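Moving Into an Empty Apartment

In June I moved to Clavwood, and for the first three weeks I lived with almost no furniture. I had a mattress, one pan, two plates and a folding chair which my colleague Magdy Bennani lent me. My plan was to buy everything in the first weekend. Then I saw the prices, and I saw my bank account after paying the deposit, and the plan changed.

I want to write down how I felt in this time, before I forget it.

The first evening was strange. My steps were loud and my voice on the phone sounded like I was in a train station. My mother asked if I was standing in a bathroom. I slept badly, and at five in the morning the sun came directly on my face, for I had no curtains. I hung a bedsheet with clothespins the next day and it stayed there until August.

After some days I began to enjoy it. Cleaning took 19 minutes for the whole place (I timed it one time, I was proud). In my old apartment I had 35 boxes of things when I packed, and of these I opened maybe ten since I came. The others I put in the storage room in the basement, and I must confess I can't say what is in most of them. Winter coats, I hope.

I also learned where I like to be. In my old place the table was by the window because the owner put it there, and I never asked myself if I liked it. In the new one I carried the folding chair from corner to corner. In the morning I drank my coffee near the kitchen, and in the evening I sat on the other side, where the light is softer. When I finally bought a table, a used one for 30 dollars from a lady named Kanchan Jaiswal two streets away, I knew already where it must go. She helped me carry it. It was much heavier than both of us thought – we stopped four times, and one time we sat on it on the sidewalk and ate her oranges.

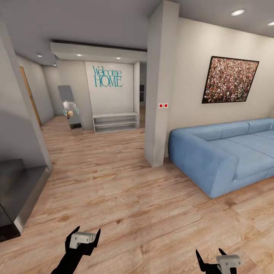

The difficult part was guests. I felt ashamed to invite people when I could not offer them a seat. My friend Mio Hamada came anyway, with a cushion under her arm, and we ate noodles on the floor. She told me that when she was a student, she used a suitcase as a table for nearly a year. After her visit I stopped to worry so much.

Now I have the table, three chairs that don't match, a lamp and a small shelf. I still need a sofa, and here I can't decide. Mio says gray, my mother says never gray. I measured the wall two times and got two different numbers, so I have to measure again before I order anything.

If someone has experience with sofas that come in a box and you build them yourself, please write me in the comments. My stairs are narrow and there is no elevator.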